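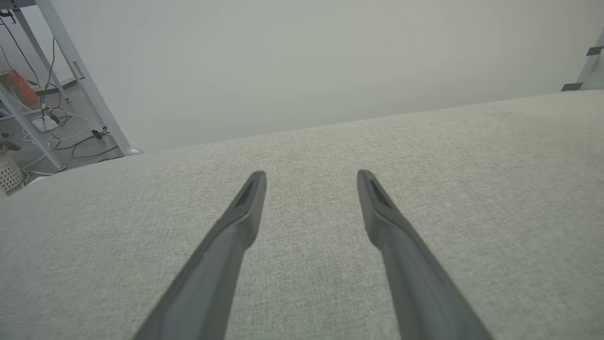

My sister says a gray couch is what you buy when you've given up on having a couch color. She has said this at two birthdays and one graveside, and I've never come up with a good answer, so I'm going to try here, in print, where she can't interrupt.

Living > Rooms > Soft Furnishings

Filed under: Sitting Down

August
By the Home Desk

I love gray upholstery. Light gray, specifically, the kind with little flecks of darker and paler thread all through it so that from the doorway it reads as one flat color and from up close it looks like oatmeal. I've owned one piece or another in that sort of fabric for 15 years, starting with a footstool I carried home on the bus (it was raining, and I sat on it at the bus stop, and it forgave me).

The big one came later. It's a wide, flat, backless thing that the people at Kerkden call a day platform and I call the bench, and it cost more than my first car. Okay, the car was terrible. But still! I went to their showroom at Gerkonon three separate times and lay down on it in my coat, and the third time they brought me a coffee, which I took as a sign.

What sold me was the edge. Most benches have a hard corner that gets you right behind the knee, and this one just rolls over and goes soft. You can sit on it sideways. You can sit on it with a plate. I've folded every towel I own on it, because there are no arms to knock the pile against, and I do my taxes there in the spring with all the receipts laid out in rows.

Now, the speckle. A plain pale fabric shows you everything - one drip of tea and you're looking at it for the rest of your life. A heathered one gives your eye something else to do. Crumbs vanish. Lint vanishes. I'm not saying it's clean, I'm saying we get along.

I do look after it. Once a week I go over it with the flat vacuum attachment, always in the same direction, and every couple of months I get out the Brimix brush, which is meant for coats and has a handle that's been glued twice. For spots it's cold water and a white cloth, dabbing, no scrubbing. I scrubbed once. There's a fuzzy patch near one end, and that's where the blanket lives now.

The swatch card was the hard part. Kerkden had 50 fabrics that year and I'd swear half of them were gray. There was one called Chu that looked perfect in the store and went purple the minute I got it home, so please, borrow the sample and prop it against your own wall for a few days. Look at it at breakfast. Look at it again at 9 p.m. with only the lamp on. My walls are off-white with a bit of green in them, and it took four samples to find one that didn't argue.

My sister, for the record, has a mustard velvet sofa. When she comes over she takes her shoes off and goes straight for the bench, and last time she was asleep on it before I'd filled the kettle.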